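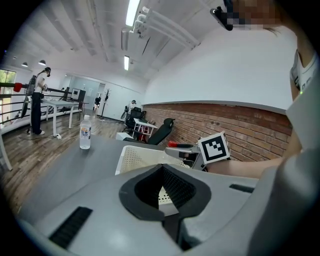
Sorting small items from a tabletop into a perforated basket

Clear one end of the table before starting and stand the basket there, long side parallel to the edge. Leave a hand's width between the basket and the edge so it can be turned without lifting.

1. Move drinks first. Check that caps are tight, then set bottles upright at the opposite end.

2. Wipe the surface with a barely damp cloth. Let it dry.

3. Put flat, heavy items into the basket first. Anything narrower than the holes - pins, loose screws, pen refills - goes into a small lidded box instead.

4. Stand boxes on end along one side, labels up. Fill the remaining space with soft items.

5. Stop below the rim. An overfilled basket will not stack, and the contents catch on the shelf above.

6. Label the short end. The Detuvthorpe stockroom uses shelf numbers, so a basket for shelf 192 is marked 192 and nothing else.

Repeat for the next section of table. Plastic baskets can be rinsed in lukewarm water - dry them upside down before refilling.

Keith Tunstall, revised March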